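The mending room at Anstead

I'd been meaning to get over to the mending room at Anstead ever since my neighbor came back from there with her old winter coat looking better than mine. So last week I finally went, with two sweaters and a list of questions, and the woman who runs the place was nice enough to talk while she worked.

She started with a sewing machine at her kitchen table on Flerito Street and moved in here in September. In her first year she fixed 164 pieces. "I thought that was a lot!" she told me, laughing. "Then people found out I do fleece."

Fleece, I learned, is a whole thing. Tailors don't love it, and most of us toss a sweatshirt the minute the zipper gives up (guilty). She hates that. "The cloth is fine for years. It's the cheap bits that go – zippers, cords, cuffs. So you change the cheap bits."

I asked what's hardest to work on, expecting her to say lace or leather. Nope. "Black," she said, before I'd even finished. "Anything black. Black thread on a black seam at four in the afternoon, forget it. I bought a second lamp just for that."

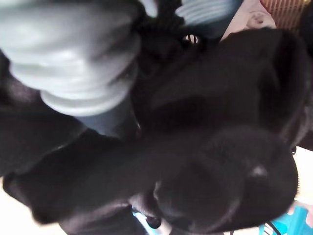 She does the black things first, in the morning, by the window, and she feels for the seams with her thumbs before she picks up the scissors. Lint is the other headache. She keeps a roller from Dumlao in her apron pocket and goes through refills like I go through coffee.

Does she ever turn anything down? "Wet suits," she said. "And one pair of curtains, but that was personal." She wouldn't tell me more, and believe me, I tried.

My sweaters came to 41 dollars for the pair, elbows and all. I'm going back with my gray hoodie as soon as I can find it.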